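Witeo bench mat, large — light finish

Back in stock from July. Second batch, same maker (Ó Conaill), slightly heavier backing than the first lot. If you bought one before and want a match, email first please, the tone has shifted a touch.

Plain pale surface for sorting, packing, small repairs, laying out parts. No print, no grid. People keep asking for a grid. There is a grid version — see Ulport range, different page.

Details
Order code: Witeo 289
Thickness: see size chart
Finish: matte, light
Backing: non-slip, rubber
Max roll length: 200 cm
Cut to size: yes, allow extra days

Price
Single mat 26.00
Cut pieces priced by length, ask for a quote. Trade orders over 100 pieces go through Peadar Phelan, not the web shop.

Care
Damp cloth, mild soap. No bleach. No solvent cleaners, they leave a shiny patch and it dosen't come out. Store rolled, face out. If it arrives curled leave it flat overnight with something heavy on the corners.

Good for
Packing benches, hobby tables, kitchen counters when you don't want to scratch the top. Small dark parts show up well on it — screws, clips, washers. Not for hot pans. Not for knife work either, get the Clilum board for that.
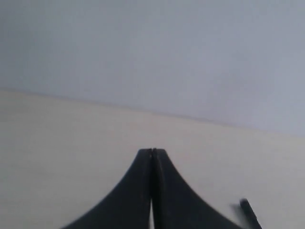
Black on a light background.

Delivery
Ships rolled in a tube. Orders in before 2 pm go out same day, cut pieces excepted. Collection from the Ulport counter, bring the order number, they wont look it up by name.

Returns
Uncut mats only, unused, in the tube. Cut pieces can't come back unless we cut them wrong.

Also in this range: Witeo bench mat, small / Witeo edge strip / Clilum cutting board / Ulport grid mat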